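Work and Automation, Unit 6
Handout: The kitchen robot at Storthorpe
Prepared by Urmas Jaunzems
Oct 29, 2020

Read this before the section meeting. It goes with the Esfahani chapter on job redesign, and you should have both with you. Parts 1 and 2 will be on the midterm. Part 3 is for discussion only.

1. The workplace

Storthorpe runs furnished apartments for business travelers. When a guest leaves, a turnover team cleans the unit and resets the kitchen. Until last August each team had two people, and one of them spent most of the shift in kitchens: putting dishes back, clearing counters, closing cabinets, checking that nothing was broken or missing. The company had 111 people doing turnover work when the project began.

Kitchen work was the part of the job with the most complaints. Staff reported sore wrists and shoulders from reaching into high and low cabinets all day. They also said it was the part where they had the most say over their own pace. Keep both facts in mind. A task can be hard on the body and still be one that people don't want to give up.

Management hired an outside supplier, Grumach, to develop a robot arm with a two-finger gripper for the kitchen reset. Before any arm went into an apartment, the control software was run in simulated kitchens. The view from behind the gripper is the one the staff reviewers work with.
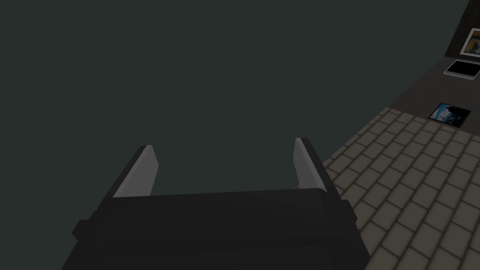

Simulation changed the order in which people met the new system. In many older automation projects, workers first see the machine on the day it is bolted down. At Storthorpe a group of turnover staff was brought in while the robot existed only in software. They reviewed 963 simulated runs and wrote a short comment on each one that they would have done differently.

Their comments fell under a few headings:

Approach. The software tended to come at a surface straight on. Experienced staff stand off to one side so they can see what is next to the thing they are reaching for.

Clutter. Guests leave personal items on counters. Staff sort these from apartment property at a glance. The software had a list of known objects and no rule for anything outside it.

Breakables. Staff move glass out of the way first, before they do anything else near it. The software had no such order of work.

Stopping. Staff wanted the arm to stop and ask when unsure. The supplier's engineers wanted it to retry, as every stop lowered the completion rate.

The last point took the longest to settle. It was put in the work agreement that the arm makes one retry and then stops.

2. What the job became

A new position was created, called run reviewer. A reviewer sits at a desk and watches the arm's view, live or recorded, and marks the point at which a run should have been handled another way. When the fingers are open and empty, as in the view below, the reviewer has to judge from the surroundings what a sensible next move would be. A picture on a tiled wall needs no handling at all. What may be glassware low down near the gripper body is another matter, and a reviewer is expected to note it even when the task has nothing to do with it. 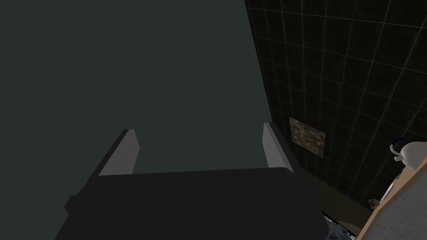 Changes for the people on the turnover teams

Skills. Knowledge that used to be passed along on the job now has to be written down. Several long-time workers found this difficult. They knew what to do in a kitchen but had never had to put it into words. The company gave them paid time for it, which was a union demand.

Pay. Reviewers are paid one grade above turnover staff. The people whose comments were used to improve the software, but who did not become reviewers, got a single payment of $500. Whether that is fair is question 2 in Part 3.

Pace. Reviewers work to a queue. The queue shows the number of runs waiting, and supervisors can see how fast each person clears it. Under the old arrangement a supervisor saw only the finished apartment.

Contact. Turnover teams worked in pairs and talked. Reviewers work alone with headphones. In the follow-up interviews this came up more often than pay.

Monitoring. The queue software, Nultine, keeps a record of every mark a reviewer makes. By the time the second agreement was signed it held roughly 4,000 marks. The agreement says these may be used to train the software and may not be used in discipline.

Compare this with the table of "hidden tasks" in Esfahani. A counter with a glass jar, a wooden box and a bottle lying on its side takes a trained person very little thought. Listing every decision involved takes a page.
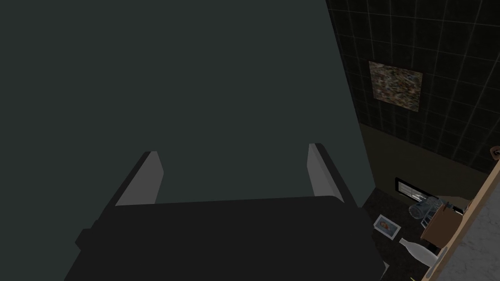 Did the robot replace the turnover staff?
The teams got smaller through people leaving and not being replaced, and no one was laid off. Six people moved to reviewer positions. The hours of paid kitchen work per apartment went down, and the hours of desk work went up by a smaller amount.

3. For discussion

Bring written notes on at least two of these.

1. Who should decide how many retries the arm makes before it stops? Give a reason that a supervisor would accept and one that a turnover worker would accept.

2. The staff comments improved a product that the supplier can sell to other companies. What, if anything, are the workers owed beyond the single payment?

3. The reviewers' marks can't be used in discipline. Could they still affect how a supervisor treats someone? How would you find out?

Notes should be one page, typed. Hand them in at the end of section.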